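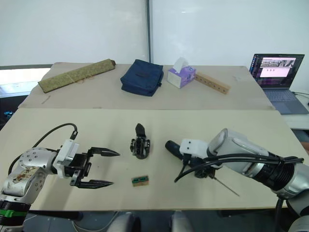 Korkine 작업 테이블 세트, 라이트 베이지. 앞 테이블과 뒤 테이블 구성

안녕하세요, Stulcombe 가구방입니다! 문의가 제일 많은 Korkine 세트, 드디어 상품 페이지를 제대로 써 봅니다. 그동안 메일로 하나하나 답을 드리다 보니 같은 말을 너무 많이 했더라고요.

Korkine은 테이블 두 개를 앞뒤로 붙여 쓰는 세트예요. 앞은 손이 가는 자리, 뒤는 물건을 늘어놓는 자리입니다. 저는 원래 큰 책상 하나로 버티던 사람인데(공구며 컵이며 전부 한 판에 올려놓고요) 뒤쪽 자리가 따로 생기니까 앞이 훨씬 덜 어질러져서 이제는 못 돌아가겠어요.

색은 밝은 베이지 한 가지로만 나옵니다. 진한 색도 만들어 달라는 분들이 계셨는데, 작은 나사나 검은 부품을 내려놓았을 때 금방 찾으려면 밝은 판이 편해서 저는 계속 이 색을 밀고 있어요. 흰 벽 앞에 두어도 잘 어울립니다. 단점도 적어 둘게요. 뒤쪽은 물건을 올려 두고 잘 안 닦게 되니 먼지 자국이 남아요. 마른 천으로 한 번, 그래도 남으면 물기를 꼭 짠 천으로 닦아 주세요.

기본 정보
제품명: Korkine 작업 테이블 세트
구성: 앞 테이블, 뒤 테이블
앞 테이블 폭: 95cm
색상: 라이트 베이지
가격: 1,313유로 (배송비 별도)
조립: 다리 4개씩 볼트 체결, 육각 렌치 포함
다음 입고: 12월

앞뒤 높이가 다른 점은 꼭 확인하고 주문해 주세요. 뒤가 앞보다 높습니다. 처음에는 저도 같은 높이가 낫지 않나 싶었는데, 써 보니 앞에서 뭘 만지고 있어도 뒤에 놓은 물건이 가려지지 않아서 좋더라고요! 대신 아주 긴 판재를 앞뒤로 걸쳐 놓고 재단하실 분께는 안 맞아요. 그런 용도라면 판이 평평하게 이어지는 Semple 쪽을 보세요.

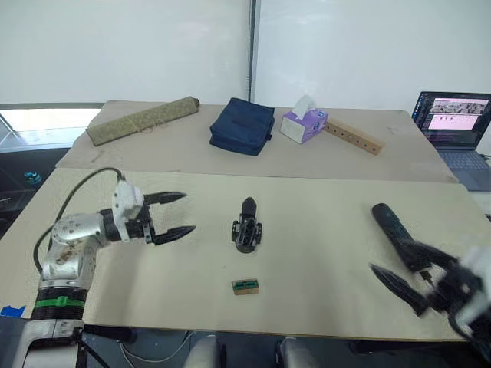 Amedeo Melis: 저는 두 달째 쓰고 있는데 뒤 테이블 높이는 만족하고요, 앞 테이블 모서리가 생각보다 각져 있어서 팔꿈치를 오래 대면 좀 배깁니다. 모서리만 살짝 둥글린 버전은 계획이 없나요? 그리고 뒤 테이블만 따로 살 수 있는지도 궁금해요.

Amedeo 님, 후기 감사해요! 모서리는 Ruairi Ogilvie 님도 똑같이 말씀하셔서 공방에 전달해 두었어요. 12월 입고분은 이미 제작에 들어가서 지금 모양 그대로 나오고, 그 다음 물량부터 바꿀 수 있을지 보고 있습니다. 뒤 테이블 단품은 판매해요. 장바구니 말고 메일로 주문해 주시면 됩니다.

아, 그리고 표면에 종이테이프를 붙여 두고 쓰시는 분들! 저도 자리 표시할 때 자주 붙이는데, 오래 둔 테이프는 천천히 눕혀서 떼 주세요. 확 잡아당기면 끈끈이가 남아서 그거 문지르는 게 더 일이에요.

의자는 세트에 들어 있지 않습니다. 같이 찾으시면 Mesum 스툴 페이지도 한번 들러 주세요.

페이지 수정: 2025년 11월 20일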